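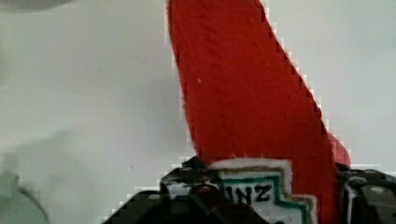
Wrist camera view at the red bottle, label towards the fingers.

Kelemen 4 review: grasp planning and scene tooling for a single arm
By Hafiz Kusuma

Kelemen 4 is a planning package from Estance. It takes colour and depth from a wrist camera and, optionally, a fixed overhead camera, segments what is on the table, ranks grasp poses and hands a joint trajectory to the arm controller. Version 3 did the same job through separate programs that had to be started in the right order. Version 4 runs as one service with a browser panel. I used it on a two-finger gripper with soft and hard objects, and compared it where I could with Fistska, which I have used for longer.

Installation
The installer pulls in its own copy of the middleware and leaves the existing one alone. Hand-eye calibration is a guided routine of 40 poses. It can be paused and resumed. The residual is shown per pose, so a bad one can be deleted and retaken without repeating the set. The manual still describes the version 3 calibration file, and the field names no longer match.

Perception
Segmentation is class-free. On a pale tabletop it separates strongly coloured objects without tuning. The harder case is the close view, when one object takes up most of the image and the fingers cover part of it. Kelemen masks the gripper from the robot model and the mask can be grown by a margin in pixels. With the default margin, black finger tips were sometimes merged with dark print on a label. Raising it cured that, at the cost of some of the object edge near the contact points.

Printed text is a separate matter. The optional label reader is meant to confirm identity before a lift. With the left finger over the start of a word it has only a fragment such as "INZ" to work with, and it returned the fragment with a high confidence score. A partial reading ought to be flagged as partial. I turned the reader off and matched on colour and outline.

Pale objects are weaker. Mint green and lavender on white came out with ragged edges until I switched the segmentation weight from colour to depth. The setting is global. A per-region weight would be more useful.

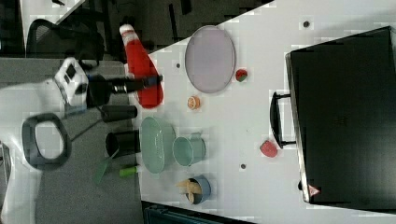 Grolladmont, February 3, 2023

Planning
The second session used a fuller table: an oval plate and dish, cups, toy fruit, and a large black suitcase lying flat on the right half. The red bottle was at the opposite edge, where the arm comes in from the side.

Glossy black is difficult for depth cameras, and the suitcase shell produced holes in the point cloud. By default Kelemen treats missing depth as free space. I consider this the wrong default. The alternative, "unknown is occupied", is in the advanced tab and should be set before the first motion. With it on, the planner kept clear of the shell and the handle, and planning time rose by a tolerable amount.

Grasp ranking samples up to 3000 candidates per object. For the bottle, the top results were across the body, as I would have chosen. For a cup on its side the ranking favoured the rim over the handle, and there is no way to forbid a region short of drawing a box in the panel. Fistska lets you paint directly on the mesh, and I missed that.

Force limits for soft goods are set per object class. Since the segmentation has no classes, you assign them by hand in the panel, and the assignments are lost on restart unless exported first.

Logging and replay
The best part of the release. Each attempt is stored with images, masks, candidates and the executed path, and can be replanned offline with changed settings. I found the finger mask problem this way, with the arm switched off. Export is to a flat folder with readable names.

Verdict
Good calibration, very good replay, adequate segmentation, one unsafe default. Existing version 3 users should upgrade for the logging. Fistska users with many awkward shapes should wait for mesh painting, which Estance listed as planned in the January release notes.

Tested with: Kelemen 4, wrist camera only for the first session, wrist and overhead for the second.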